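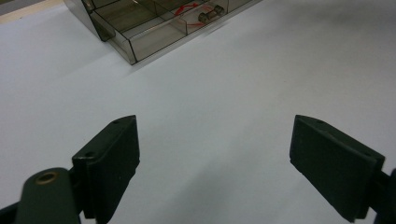 Zakico update teaches grippers to see through plastic, mostly

2/28/18 – Mititz has released a new version of Zakico, its perception and grasp planning package, and the headline feature is that it no longer believes a see-through box is a hole in the table.

Anyone who has run the older versions will know the problem. Give the planner a tinted organizer on a white tabletop and it would find the dark edges, take them for a set of very thin sticks, and plan a grasp on one of them. Users of the Hasham arm controller reported the same thing with drinking glasses, tape dispensers and, in one case, a window.

The new release treats clear and smoky surfaces as a class of their own. Walls are worked out from their outlines and handed to the planner as solid, while whatever shows through them is kept as a separate layer with its own confidence score. A loop of red wire inside a compartment is now marked as inside the compartment. Earlier builds put it on the front of the box, where the gripper would go and look for it with some force.

Mititz tested the change on 305 recorded approaches to small-parts boxes. The old planner drove into a wall on 82 of them. The new one did so on 17, which the release notes call "a substantial improvement" and which the boxes would presumably call 17.

Most of the remaining failures involve wire. The software models a loop as a closed ring that keeps its shape when lifted, an opinion wire does not share. A fix is planned, and the notes say no more about it than that.

Also in this version:

Finger shadows on pale tables are masked out before edge detection. Since January, several sites had been seeing the planner politely steer around its own shadow.

Gripper opening width is read back from the controller at every step of the approach. Before, it was read once, at startup, and trusted for the rest of the day.

The log viewer can scroll backward.

The extra layer costs time. Each plan takes 20 milliseconds longer than before, and on the older Jiang boards the transparent class is switched off by default. Owners can turn it on in the settings file, under a heading still labeled "experimental – do not use."

The update is free to current license holders. Calibration files from earlier versions have to be made again.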